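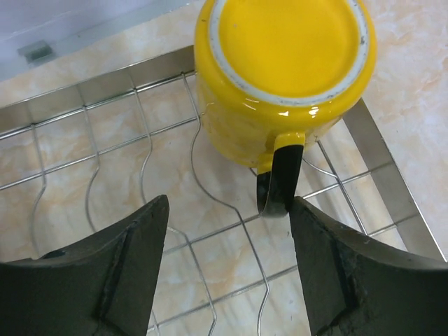
News > Local > Josberg

The shared kitchen at Robichaud House in Josberg is open again, and I popped in for a nosy (and a cuppa, obviously!). It's been shut since February while the old sink came out, and the four groups that use the building have been making do with flasks ever since.

There's a decent long worktop now, a proper dish rack and two new taps that don't scream when you turn them - bliss. The bill came to £1,269, most of it raised at the Vondano Road jumble sale.

House rules are on the wall by the kettle. Wash your own mug, leave it upside down on the rack and put it back in the cupboard before you lock up. The kitchen's open from 4 in the afternoon, and if you've got spare teaspoons at home they'd love them, as there are hardly any left!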